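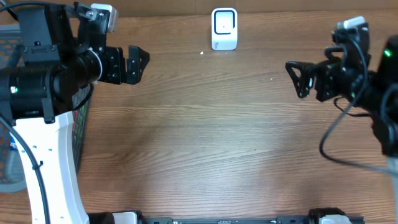

Fig. 2. Medium-brown top, long grain running side to side, small white unit at the back.

Guides > Andberg Table > Section 2: Getting the Top Ready

1,114 shares | 43 comments

Section 2: Getting the Top Ready

OK, you've got the legs on and the table is standing up (if it isn't, go back to Section 1, I'll wait). Now for the part I like best, the wood itself! I've done this on my own Andberg and on the one Parviz Nikzad keeps in his shop in Tukcombe, and the steps are the same for both. Set aside an afternoon. Most of it is waiting.

You'll need:
– a tin of Babaei hard oil, the clear one
– lint-free cotton rags, more than you think
– a sheet of 600 grit paper and a cork block
– a soft brush or a vacuum with a brush head
– gloves, and a metal bucket with a lid

Before you start

Look at the top in daylight, down low, with your eye almost level with the surface. You want to know which way the grain goes, and on these it goes the long, wavy way from side to side. Everything you do from here on follows that direction. I went across it once, on a sample piece thankfully, and the scratches showed up the second the oil hit them.

CAUTION: Rags with oil on them can heat up and catch fire on their own if you leave them in a heap. Put them in the metal bucket, cover them with water, and put the lid on. Do this every time you stop, even for lunch.

Steps

1. Move the table to where it's going to live. It's much easier to shift now than with a fresh coat on it. Leave yourself room to reach the back edge without leaning on the front.

2. Take everything off the top that will lift off. Wipe the surface with a barely damp rag and let it dry completely, then go over it with the soft brush.

3. Fold the 600 paper around the cork block and sand very lightly with the grain, in long strokes from one side to the other. Let the block do the work. You're only knocking down the fuzz that the damp rag brought up, so if you see the color getting paler, stop – you're pressing too hard.

4. Vacuum up the dust. Then wipe with a dry rag. Then look again down low, and you'll find more dust. Get that too.

5. Open a window, put your gloves on, and stir the oil slowly with a flat stick. Don't shake the tin.

6. Pour a small puddle in the middle, something like a big coin, and spread it out with a rag. Work toward the sides and keep adding little puddles as you go. The coat should look thin and even, never pooled.

7. Wait for the time printed on your tin, then take a clean rag and wipe off whatever is still sitting on the surface. Be fussy here! Oil left behind goes sticky, and sticky oil is a real pain to get off. Do the edges as well, and crouch down to check underneath them for drips.

8. Leave the table alone overnight. Elsie Haworth, who checked these steps for me, wanted "overnight" in capital letters, so: OVERNIGHT.

9. Repeat steps 6 to 8 for a second coat. No sanding in between unless it feels rough.

NOTE: If your house is cold or damp, give each coat an extra day. I did mine in April with the heat off and it took forever.

Putting things back

10. Wait until the top feels dry and has stopped smelling strongly of oil. Set things down, don't slide them. Anything that has a hard base gets a felt pad under it, and I use the small round Grollis ones as they stay put.

11. Keep a strip free along the back if you can, just enough to get a cloth through. Crumbs love it back there.

12. For the first couple of weeks, wipe spills right away and use a mat under anything hot. After that you can relax a bit, though I still wouldn't leave a wet glass standing.

CAUTION: No spray polish, and no scouring pads. Both leave patches that the next coat of oil won't hide.

If something goes wrong

Sticky patch: put a little fresh oil on it, wait a few minutes, and rub it off hard with a clean rag.

Dull patch: that spot drank more than the rest. Give it a thin coat by itself and feather it out along the grain.

White ring: sand lightly with the 600, with the grain, and re-oil. Go a little wider than the ring so you don't end up with a dark circle in its place.

Section 3 covers the drawer and its runners.

Questions about this guide: write to Touran Golestani, Andberg guides, Tukcombe | Back to top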